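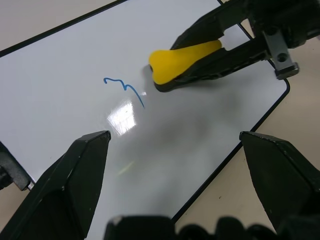
Whiteboard with blue marker line and yellow eraser.

Visit report: Goter water treatment works, Provdale

The Provdale works opened to visitors on Wed 20 May, the first public day since the filter hall was rebuilt. Goter runs the site under contract and supplies drinking water to the town and to the Meredith valley. Tours left from the gatehouse and followed the water from intake to storage.

Raw water comes from the Meredith reservoir by gravity main. At the intake it passes a coarse bar screen and then a drum screen, which is washed down automatically when the level difference across it reaches a set point. Coagulant is dosed upstream of the flash mixer. The dose is set from a streaming current meter, with jar tests run by the lab on each shift as a check. During the April snowmelt the jar tests and the meter disagreed for several days, and operators dosed by hand until the meter cell had been cleaned.

Settling takes place in three rectangular tanks with inclined plates. Sludge is drawn off by timer and thickened on site. The thickener was not on the route.

The filter hall is the part that has changed most. The old sand beds have been replaced with dual media, anthracite over sand, on new Tulletti underdrains. Filter runs now average 44 hours between backwashes. Air scour is applied first, then a combined air and water stage, then water alone. Visitors watched one backwash from the gallery – a slow process, and loud while the blowers are on. Turbidity is measured at each filter outlet, and a filter returned to service runs to waste until its reading settles.

Disinfection is by ultraviolet light followed by a low chlorine dose for the pipe network. Contact tank 2 was drained for a joint inspection, so the group could look down at the baffle walls from the hatch.

The day drew 586 visitors. Groups were too large for the lab corridor, and questions at the back were hard to hear. Signs in the filter hall gave pipe colors but no flow directions, which would have helped. Parking was on the grass by the sludge lagoons and drained well despite the morning rain.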